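The club had the robot until five, and Shewit Mekonnen had the last turn. The others had named it Jin back in August. She still called it the robot.

"Run 36," she said, and wrote it in the notebook. Run 35 had ended with the coaster on the floor. 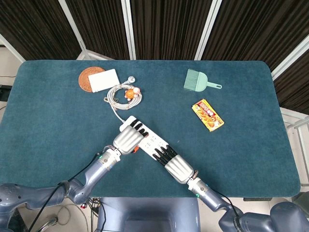

Shewit had written the grip routine herself, over two weekends, and she had not shown it to anyone. It told each hand how far to close and when to stop. Now both hands were on the power strip, one at each end, and the little lights on the wrists were green. The orange toy sat on the coil of cord. If the strip went up too fast, the cord would follow and the toy would go with it.

She changed one number on the laptop - the lift speed - and saved the file.

"Is that going to work?" her brother asked from the doorway.

"I don't know yet," she said, and pressed the key.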